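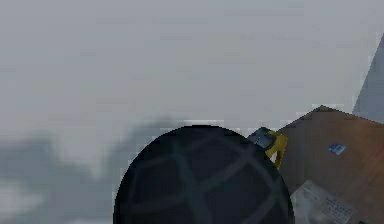 # Setting up the Ledex household scene in Jilteck

This page covers the Ledex scene pack from Gaete as used with the Jilteck simulator: installing it, placing the robot, checking the two views and running a first door approach. The settings are the ones we use at Caltullow. The August release is assumed throughout. Older releases keep the camera settings in a separate file and name several of them differently.

## Before you start

You need a working Jilteck install, a licence key for the pack and a robot model with a wheeled base and a folding arm. The pack unpacks to 2070 MB. Gaete supplies it as a single archive with the room, the furniture and the loose objects already in place.

1. Unpack the archive into the `scenes` folder. Do not rename the top folder.
2. Copy the licence key into the same folder.
3. Start Jilteck and open `household_main`.
4. Wait for the load counter to reach 414. The counter shows files, and it can pause for a while on the floor and wall textures.

If the counter stops at 19, the key has not been read. Check for a blank line at the end of the key file, delete it and load the scene again.

## Placing the robot

The room is built round a glass-topped dining table with six red swivel chairs. Their star-shaped bases spread wider than the seats, and this catches people out when they plan a path by eye. Set the base clearance from the feet of the chair bases.

1. Select the robot and choose **Place on floor**.
2. Put it on open floor with a clear line to the table.
3. Turn collision shapes on. Check that the wheels touch the floor and that no part of the arm overlaps the base.
4. Save the pose as `start_a`.

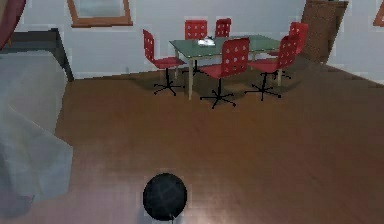
The arm view is set to follow the arm by default. Leave it like that for the first run. A fixed view is easier to read, but it hides errors in the wrist angle, and those are the errors you want to find early.

Reflections on the wooden floor are on by default. They cost little on a desktop card and a good deal on a laptop. Turn them off under **Render > Floor** if the display lags behind the controls. Colour and contact behaviour are not affected.

## First run: approaching the door

The door is the best first test in the pack. It has a plain wall on either side, and the handle is a small dark lever that is easy to lose at low resolution.

1. Load `start_a`.
2. Choose **Targets > Door** and set the approach speed to slow.
3. Run the approach and stop it before contact.
4. Look at the arm view. The handle must be in sight. If it is not, raise the arm and repeat step 3. 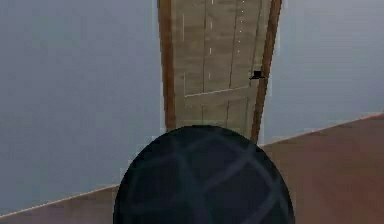

*Arm view at the door. The handle is the small black part by the right jamb.*

The view may be tilted when the arm stops. That is acceptable for a stop-short test, but level the wrist before you try to grip. Oriana Ledesma keeps a second saved pose, `door_level`, with the wrist already corrected. It saves doing the adjustment by hand every session.

Small white specks can show on the door surface. We treat them as a texture fault and have not found a setting that removes them. They do not register as objects.

## Checking the base view

Switch to the base view before you log anything. The marker on top of the housing should be visible with its full white border, and the arm should be folded to the right of it. If the marker is hidden, the arm has been left raised from the last task.
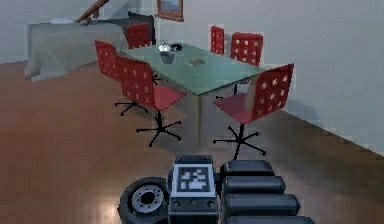
Logging is off until you switch it on. Set the step limit to 4000 for a first session; the default is far higher and produces files that are awkward to open. Each log holds the joint values, the base pose and one image per view per step.

## Notes on the pack

The furniture and loose objects load with collision shapes, and the chairs swivel when pushed. Cloth is the weak point. The large grey cover drapes convincingly but behaves as a solid — the arm cannot lift or fold it, and pressing into it stops the run with a contact error. Do not buy the pack for cloth work.

Cardboard boxes are handled better. Approach a corner slowly and keep the wrist clear of the side faces. The printed labels are not legible in the low-resolution arm view, so use the box ID from the object list instead.

Abelardo Quezada maintains our settings file. Send him changes to clearance or camera values with the log attached, and state which saved pose the run started from.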